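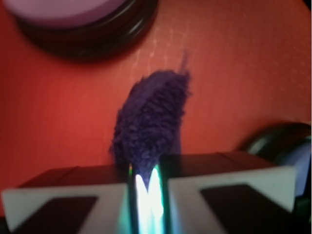

Hi all, and thanks for bearing with me, I know this update for the Cosgrove small grants fund is landing a little later than the one in spring. July got away from me! But I've got mostly good news, so get yourself a coffee.

The big one first: the Ornent toy library is open. We signed up 452 families by the end of the month, against the 495 we put in the application, and I think we'll close that gap once school starts and people are back from vacation. Skovwood has been our busiest stop by a mile. The line there went out the door and past the bike rack on opening morning (I ran out of membership cards before ten and had to write names on the backs of flyers).

Clotholm has been slower. The room is lovely but the bus only comes by twice in the afternoon, and parents told me flat out that they won't wait with a stroller in that heat. So I've moved our hours there to 3 p.m., which lines up with the bus, and we already had a fuller room the last couple of visits.

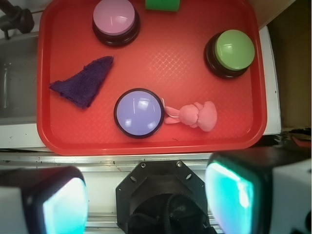
Round push buttons, a pink bunny and a purple cloth on a red tray.

Money next. The shelving came in under budget, and the insurance came in over, so those pretty much cancel out. I'd like to ask if we can move up to $500 from the printing line to repairs. Puzzles come back with pieces missing, wheels fall off things, and I've been fixing most of it at my kitchen table with glue I bought myself. The printing money is just sitting there now that most families get their reminders by text.

We still have 2 things open from the last report. The online catalog works on a laptop but it's a mess on a phone, and the web folks want another month on it. And the lease at Skovwood needs a signature from the landlord before the fall, so if anyone at your end has a good template for a shared-use agreement, please send it my way!

Receipts and the sign-in sheets are in the shared folder, sorted by site.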